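3. Sustancias, color y nombre en los recetarios de taller

El corpus reúne 76 recetas copiadas en dos cuadernos de taller, que citamos como Storska y Utinby por el lugar en que se conservan. Ambos mezclan procedimientos que hoy separaríamos sin dudar: tintura de lana, purificación de sales, preparación de pigmentos y unas pocas operaciones destinadas a «mejorar» el cobre. Los copistas no marcan fronteras entre ellas. Una receta para teñir con agallas puede ir seguida, en la misma hoja y con la misma tinta, de otra para dar al estaño el peso de la plata.

Kurtuluş propuso leer estos cuadernos como libros de alquimia degradados, copias tardías de un saber que los artesanos ya no comprendían. La hipótesis tiene a su favor el vocabulario, lleno de términos planetarios, pero explica mal el contenido. De las operaciones sobre metales, solo 8 prometen una transmutación en sentido estricto. Las demás describen cambios de superficie y el autor de la receta parece saberlo, puesto que advierte de que el color «se va con el vinagre». 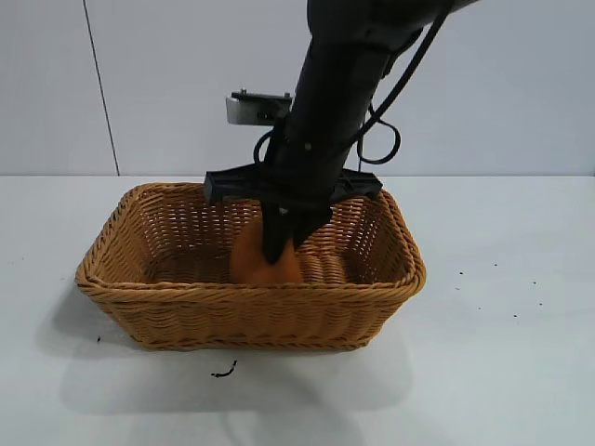
El color es el criterio principal con que los cuadernos clasifican las sustancias. El rojo, el amarillo y el blanco designan a la vez un aspecto, una etapa de la operación y una calidad comercial. El término que traducimos por «anaranjado» aparece solo en Utinby y resulta problemático, porque el copista lo aplica al minio, al rejalgar calentado y a la corteza de ciertos frutos. Quien lo lea pensando en un tono uniforme, como el del objeto redondeado que sujeta la pinza dentro de la cesta, atribuirá al texto una precisión que no tiene. En tres pasajes la misma palabra se opone a «rojo» y en otro lo sustituye.

3.1. Las materias vegetales

Las cortezas de cítrico entran en las recetas de dos maneras. En Storska se emplean secas y molidas, casi siempre junto al alumbre. En Utinby se pide el jugo, que sirve para limpiar el metal antes de dorarlo. Uchida identificó este segundo uso con el de los ácidos débiles en la orfebrería de la época y no vemos motivo para discutirlo. Más dudosa es su lectura de «fruto con cuello» como nombre cifrado del alambique. El pasaje admite una interpretación literal, ya que hay cítricos con una protuberancia marcada, y la receta continúa con instrucciones para rallar la piel.

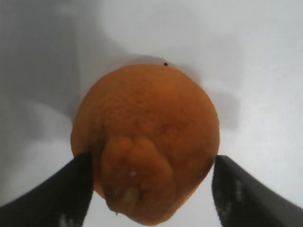 Figura 1. Cítrico anaranjado de corteza porosa, con protuberancia lobulada en la parte inferior.

El nombre cifrado existe, desde luego, en otros lugares del corpus. «León», «rocío» y «hermana» tienen equivalentes seguros, establecidos por glosas marginales de la misma mano. Ninguna materia vegetal recibe una glosa de este tipo.

3.2. Medidas y recipientes

Las cantidades se expresan en onzas, en puñados y, para las materias de poco valor, en cestas. La capacidad de la cesta no se define nunca. La edición de Tender la fija en 300 onzas a partir de una sola nota de compra, cifra que nos parece excesiva para las recetas de corteza y que no adoptamos en las tablas. 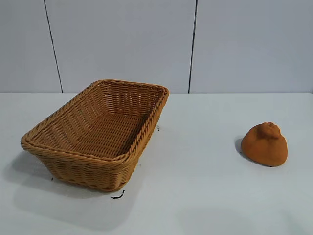
Figura 2. Cesta rectangular de paredes inclinadas y borde trenzado, con un objeto pequeño a su derecha.

Los recipientes de vidrio y de barro reciben un trato distinto. El copista de Storska indica el grosor de la pared y el modo de sellar la boca con arcilla y estiércol.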